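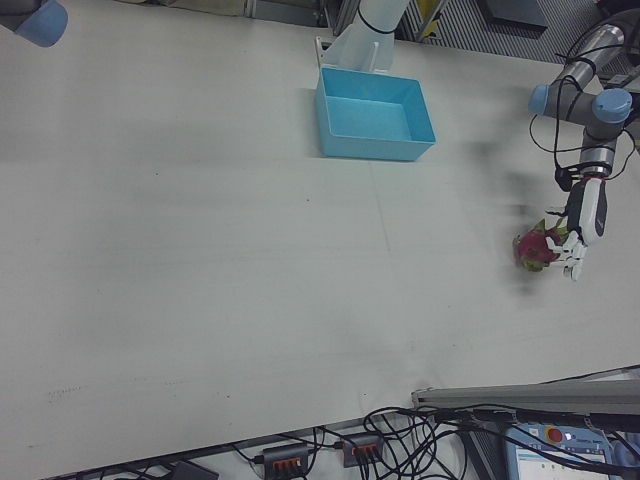

Putting the groceries away is the chore I would pay the most to get rid of. Dishes I don't mind, laundry has podcasts, but standing in the kitchen with two bags of produce at my feet and deciding what goes in which bowl makes me want to lie down on the floor. So when people ask me (and they do ask, usually at dinner, usually with a mouthful) whether a robot can do their chores yet, this is the one I think about.

2020-06-07, by Aníbal Ramalho
Filed under: Robots & Housework, Long Rambles

My short answer is no. My longer answer has gotten a lot more cheerful in the last year, and fruit is a big part of why.

I used to write these posts about floor vacuums, and if you've been reading since the Irndale days you'll remember the saga of the rug fringe. A vacuum is a good machine, but it has an easy life. The floor is flat and it mostly stays where you left it. The dirt doesn't care which end you grab it by. Produce is a whole different animal! You have apples, which are basically balls. You have bananas, which bruise if you look at them wrong. Then you have the dragon fruit, which is fat and kind of slippery under all those floppy green-tipped scales, and the scales bend when you press on them, so the thing your fingers touch first is not the thing you're trying to hold. I bought one at the market in Brandport just to try picking it up with kitchen tongs, and I squeezed too hard and then had to eat it over the sink. It was fine. Tastes like a shy kiwi.

Try it yourself with tongs sometime. Two flat jaws want two flat sides, and fruit hasn't got any. A hand with real fingers can wrap around and spread out the squeeze, and that's the argument for building these complicated hands in the first place. The argument against is that every joint is one more thing to control, one more thing to break, and one more cable. My friends at the repair shop on Morais Street, who fix bread slicers for a living, think fingers are a vanity project. They'd use a suction cup. I asked them to show me a suction cup on a dragon fruit and the subject got changed.
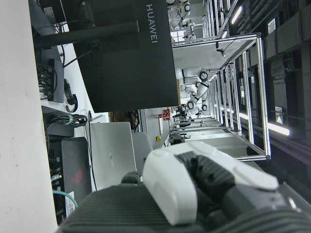
The other thing I've come around on is how much room all this takes up. When you see a ten-second clip of an arm putting something in a box, you think, great, one of those on my counter please. What you don't think about is the computers, the power strips, the metal framing to hang things from, and a person or two sitting nearby with a laptop. My kitchen is 6 feet wide at the sink. I measured it again for this post and it has not grown. I could have the robot or I could have the fridge.

And a house is so much messier than a lab table, even a lab table with wires all over the place. My counter has mail on it. There's a toaster I refuse to move. The fruit bowl is where the keys live. A person handles that without noticing, you just sort of nudge the keys over with your pinky while you're putting down the oranges. I tried counting my own grabs and nudges one evening while unpacking, and I quit at 324 with a bag still to go. Some of those were me picking up the same onion, but still.
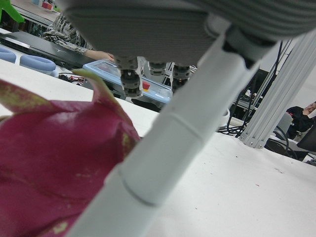 Shops and packing sheds are where I'd expect to see it first. I had a long email from a reader who packs fruit boxes at Prorano (hi! thank you for the tomato story) and she told me her best shift last August was 1,146 boxes, and that her hands hurt for two days after. Same table, same boxes, same few kinds of fruit all day long. If I were a robot I'd want that job way before I'd want my kitchen. She wasn't sure how she felt about it, and I'm not either. She'd love to hand off the lifting. She would like to keep the paycheck.

What I'd want to see before I change my no to a maybe is pretty boring. Give it a real grocery bag, with the fruit piled on top of other fruit, and let it go for 15 minutes without anybody touching it. Don't speed up the video. Then let me poke the fruit afterward and check for thumbprints. If the dragon fruit comes through that okay I'll happily eat my words, and the fruit.

Next time I want to get into folding towels, where I have much stronger opinions and a cousin who disagrees with all of them. If you've got a chore you think a machine could manage by now, put it in the comments, and please be specific, "cleaning" is not a chore, it's about forty of them.

Last updated 2 weeks after posting: fixed a typo and took out a rude remark about bread slicers.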